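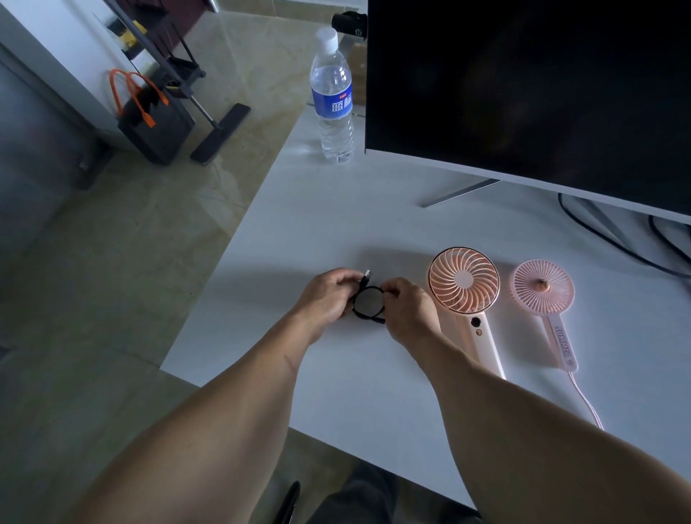 Holding the coiled USB cable at the white table.

Supper Club FAQ

I get the same handful of emails before every dinner, so I've put my answers in one place. Last updated 28 Sep 2024.

What kind of food do you cook?
Mostly the Argentine-Italian stuff I grew up on, plus whatever looked good at the market that morning. Expect gnocchi, a slow braise, lots of bread, and something with dulce de leche at the end (I can't help myself!). Facundo Acuña does the grilling when he's in town, and those nights sell out fast.

How many people come?
I seat 37, all at long shared tables. You'll be next to strangers for a couple of hours and I think that's the best part, but if you're booking for a group, put everyone on one reservation and I'll keep you together.

What does it cost?
It's $70 a head for five courses, with tip included. Wine is extra, or bring your own and pay nothing. I don't do corkage, I never liked paying it myself.

Where is it?
The old Wynne bakery building on Lomer Street. Use the side door. The front one sticks and we keep it locked.

Can you handle allergies?
Usually, yes. Nuts, shellfish and dairy are all easy if I know three days ahead. Gluten is harder on gnocchi nights because there's flour on every surface in that kitchen, so if you have celiac disease please write to me first and we'll pick a better menu for you.

Do you have a vegetarian menu?
Always! Tick the box when you book. The squash and ricotta dumplings are Jacqueline Marty's recipe and I've seen plenty of meat eaters try to trade for them.

What if I have to cancel?
Let me know 48 hours before and I'll refund all of it. After that I've already bought your dinner, but you can send a friend in your place.

Can I bring my kids?
Sure, if they're happy sitting through a long meal. Under tens pay $30 and get smaller plates of the same food.

Do you ever close?
All of January. I go home, eat my mother's cooking and come back with new ideas. Bookings for February open while I'm away.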